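Tablero blanco grande en un tabique hueco: ¿cómo lo fijo para que no se mueva?

Trastach > Comunidad > Paredes y tabiques

Yara Haddad
Buenas tardes a todos. Primero pido disculpas por mi español, llevo pocos años en el país y el vocabulario de ferretería todavía me cuesta mucho.

He alquilado un cuarto pequeño encima de la academia de baile Godance y quiero poner en la pared un tablero blanco grande, en posición vertical, detrás de mi mesa de trabajo. La pared suena hueca cuando la golpeo con los nudillos, salvo en algunos puntos donde suena más llena. Supongo que es yeso laminado, pero no estoy segura si se llama así también cuando es antiguo.

Ya hice un primer intento con cinta adhesiva de doble cara, de la marca Clikum, porque el propietario prefiere pocos agujeros. El tablero aguantó hasta el jueves. Por la tarde hay clase abajo, la música tiene muchos graves y la pared vibra un poco, y cuando volví por la mañana el tablero estaba apoyado en el suelo, por suerte entero. La cinta se llevó la pintura en dos lugares.

El propietario ahora me permite seis agujeros y ni uno más, y tengo que taparlos cuando me vaya. Mis dudas son: qué clase de taco necesito, si debo poner algo detrás del tablero contra la vibración, y cómo arreglo la pintura arrancada. Muchas gracias por su paciencia.

trasto_viejo
La cinta en pintura plástica no sirve, se pega a la pintura y la pintura no se pega a nada. Pon tacos y listo. En mi casa los puse normales de los de nailon y ahí siguen.

Daly
Hola, Yara. Yo tampoco soy de aquí y te entiendo bien, tardé meses en distinguir entre taco, tope y tuerca. Con permiso del compañero, los tacos de nailon normales están pensados para ladrillo u hormigón. En una placa hueca giran sobre sí mismos y acaban haciendo un agujero más grande. Puede ser que en su casa la pared sea maciza.

Yo tengo un tablero blanco en vertical detrás de la mesa y lo fijé de la manera siguiente.

1. Buscar los montantes. Son los perfiles que están dentro del tabique, donde el golpe suena lleno. Yo paso un imán pequeño por la pared hasta que se queda pegado en la cabeza de un tornillo, y hago una marca suave con lápiz. Si dos de tus agujeros caen en un montante, ahí puedes usar tornillo de rosca fina sin taco.

2. Para los otros agujeros, taco metálico de expansión para placa hueca, el que se abre por detrás como un paraguas. Mide antes el grosor de la placa, porque este taco se vende según esa medida. Haz el agujero sin percusión, por favor. La percusión rompe el yeso por el lado de atrás, que es donde el taco tiene que apoyarse.

3. Presentar el tablero antes de apretar. Ponlo sobre dos tacos de madera en el suelo, comprueba la vertical con un nivel y mete los tornillos superiores sin apretar del todo. Después los de abajo, y al final se aprieta todo en cruz. Si aprietas mucho uno solo, el tablero se comba y ya no lo corriges.

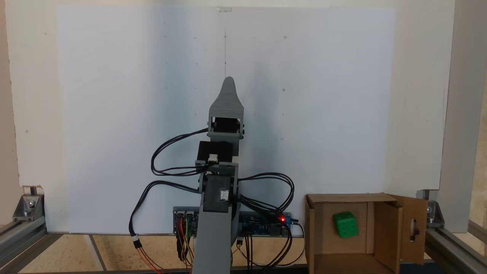 4. Contra la vibración, fieltro adhesivo. Se pegan discos por la parte trasera, cerca de cada tornillo y uno en el centro. Lo que molesta casi siempre es el golpeteo del tablero contra la pared, y con el fieltro este ruido desaparece. La espuma gruesa no me gustó, cede demasiado y los tornillos se aflojan.

5. La pintura arrancada. Raspa los bordes levantados con una espátula, extiende una capa muy fina de masilla, deja secar y lija con grano fino. Yo compré un bote de 400 gramos y todavía me sobra para tapar los agujeros cuando deje el local. Si la zona queda detrás del tablero, puedes esperar con la pintura hasta entonces.

Una última cosa: revisa el apriete pasados 14 días. A mí se me había soltado un poco el tornillo de arriba a la izquierda.

Yara Haddad
Muchísimas gracias, Daly. He pasado el imán y encontré un montante bastante cerca del borde derecho, o sea que creo que puedo usarlo para la fila de ese lado. ¿El fieltro lo venden en discos ya cortados o se compra la plancha?

Daly
De las dos formas. La plancha sale más barata, pero cortar círculos con tijera es un poco pesado. Cuadraditos también valen, por detrás no se ven.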